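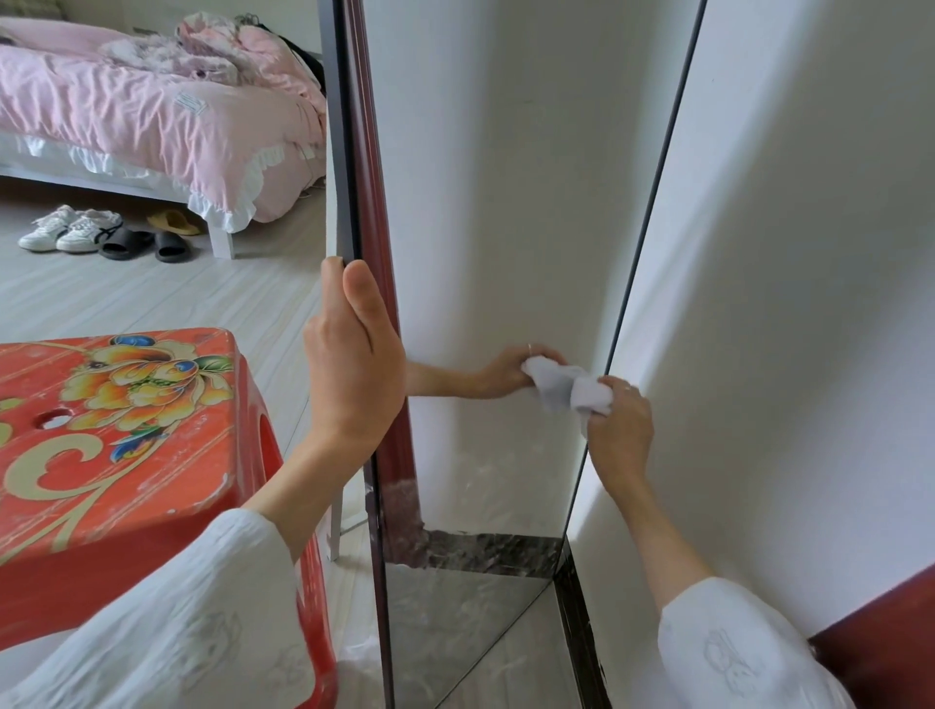
Rhiannon Lewis asked if the standing mirrors really need their own line on the sheet, can't they just go under "furniture". No. They tip. Own line, stays.

Strachan house, upstairs bedrooms, turnover check. March round
Done Sunday, before the 2:00 arrivals. OK / FIX / N/A, comments after.

STANDING MIRROR

Stand legs flat on floor, no rocking - OK. Push lightly at top corner, watch the feet.
Frame tight at the corners - OK
Rear rail and hinge screws - FIX. One screw turning freely in room 2. Hand tight for now, needs a longer one.
Glass seated in frame, no chips along edges - OK
Glass clean, top to bottom - OK after second go. Bottom third is always worst, people check the top and walk off. Look at it from the side, smudges dont show head on.
Method: one hand on the frame the whole time, wipe with the other. Dry cloth to finish. Spray the cloth, not the glass, it gets down behind the frame and lifts the backing. We've lost one mirror that way already.
Clear of door swing - OK
Clear of bed, room to walk past - FIX room 2, tight on the window side. Move it along the wall a bit.

BED

Frame bolts - OK
Slats all in - OK
Comforter off the floor both sides - OK, re-tucked. Trip hazard if it trails, also picks up dust.
Care label still on - OK. Please stop cutting these off, laundry needs them.
Under bed - one sock, one charger. Bagged, lost property shelf.

FLOOR AND BASEBOARDS

Loose or lifted boards - OK
Baseboard fixed to wall - FIX, short piece by the closet pulls away. Nismont have the glue order, 164 on the job list.
Baseboard dusted - OK, missed behind the door first time round
Rug grip - N/A, rugs out for cleaning
Cords across walkway - FIX, lamp cord room 1. Rerouted behind nightstand, wants a clip

ELECTRICAL

Smoke alarm test - OK both
Outlets covers - one cracked, room 1. Nindix job no. 453, not done yet, chase.
Lamp bulbs - OK

WINDOWS

Locks - OK
Blind cord tied up high - OK room 1, FIX room 2. Cleat is missing. Cord knotted up out of reach till its replaced, don't leave it like that past this week

TO BUY
Long screws for mirror hinge
Cord clips
Blind cleat x 2
Cloths, pack of 200, the white ones from Stastano not the blue, blue leaves lint on glass

Rhiannon, can you re-check the room 2 mirror once the screw is in and initial next to it. Key goes back on the hook by the linen closet.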